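Can a robot tidy your workbench yet?
Thursday, April 13, 2023
By Ea Bisgaard

I get asked this more than anything else on the tips page, usually by somebody with a garage full of half-sorted boxes (hello, Kári). The chore I'd hand over tomorrow is the end-of-day clear-up: small things off the bench, into a box, box on the shelf. It sounds so easy! A lot of clever people are working on exactly that, mostly in simulation first, where a dropped tool costs you nothing.

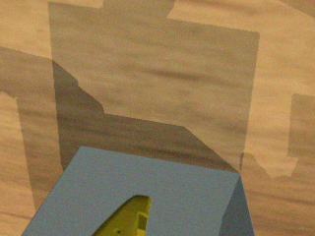
Close quarters over the wood grain, with a bit of yellow showing through the opening.

Look at how much of that is shadow. You and I don't give shadows a second thought, but a dark patch on a bench can look a lot like an object to a camera, and that brings me to the first tip, which works just as well for people. Light your bench from two sides. Orest Melnychuk did it in his shed at Helcombe with a pair of cheap clip lamps and says he has stopped losing drill bits.

Second tip: open the flaps right out before you start. A flap that stands up is a wall, and you'll catch your wrist on it every single time. I fold mine back and run a strip of tape down each one. With a gripper on the job I'd do the same, and I'd cut the flaps off altogether if the box isn't going anywhere.

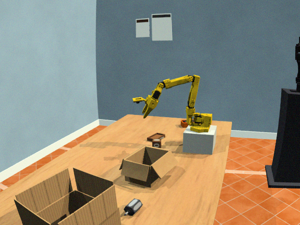 Simulated bench: yellow arm, open gripper, cardboard boxes with their flaps up and out.

So, can it be done? For one sort of object in one sort of box, I'd say we're nearly there, and I find that thrilling. For a real bench, no. My own drawer of oddments came to 94 pieces when I tipped it out, and 13 of those I couldn't name myself, so I'd hardly expect a machine to know where they live.

Third tip, then: sort by shape before you sort by job. 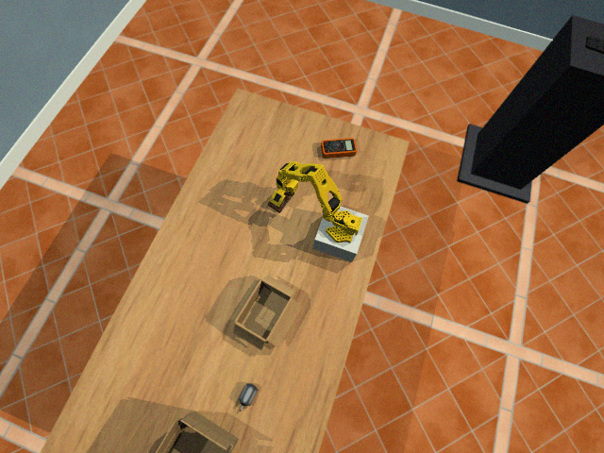 Long thin things together, chunky things together, anything with a lead or a spike on its own. Hjalti Briem swears by shallow trays for this and deep boxes only for bulky stuff, and I've come round to it. Deep boxes swallow small parts, and fishing them out is miserable for fingers of any kind.

Leave a hand's width between containers too. It feels wasteful on a short bench, but you'll stop knocking one over while reaching into the next.

Next time I'll get on to washing-up, where the machines have further to go. Bring rubber gloves!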